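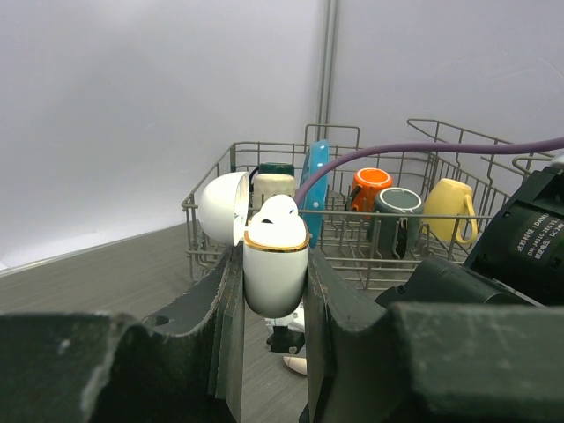 brouwer_cell2
Role: Member, Test Technician
Posted August 2024

Gripper keeps closing after the target force is reached, earbud slips out

We have an arm at our Maltcombe shop doing a small-parts routine: hold an earbud case with the lid open, take an earbud by the head, lift it clear, put it back. It worked fine in July. After we changed the finger pads on the Horkon controller profile, the fingers keep creeping inward once they have made contact. The log shows the grip command stopping where it should, but the position reading keeps dropping for another 190 ms. On a hard part you would never notice. On an earbud the head squeezes out between the tips and the bud drops.

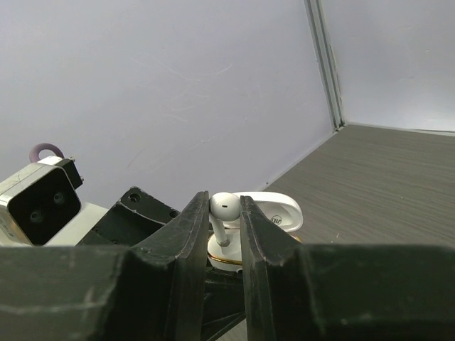

The creep is worse on the head than on the case body, where the sides are flatter. I have swapped the power supply and reseated the motor connector. Same thing. No fault code shows up, only a warning 606 now and then, and the manual lists that as "position deviation" with no other detail. The fingers are scratched up but I checked them with a straightedge and they aren't bent. What should I look at next?

Satico_mike
Role: Member

Had this on a different arm. Replace the motor.

tlh_controls
Role: Moderator

I wouldn't buy a motor yet. If the motor were bad I'd expect trouble on the way open too, and you don't mention any.

Look at the profile first. When you load a new pad profile on the Horkon, it resets the contact filter to the default, and the default is 4000 samples. That is far too slow for a light part. The controller decides it has contact well after the fingers do, and it keeps driving until the filter catches up. Warning 606 fits with that, as it comes up when the finger stalls against something before the filter settles.

Go to the grip page, write down what you have, and put the filter back to what you ran in July if you have a backup. Then lower the closing speed for the last 2 mm. Test on a piece of foam before you go back to earbuds. Keep your hand out from between the fingers while you do this. A gripper that closes past its limit will do the same to a fingertip, and the software stop won't help you.

If it still creeps with the filter fixed, check the zero position. New pads are often thicker than the old ones and the zero has to be taught again.

brouwer_cell2
Role: Member, Test Technician

Filter was at 4000. Put the old value back and the creep is gone on foam. Will teach the zero again before I run real parts.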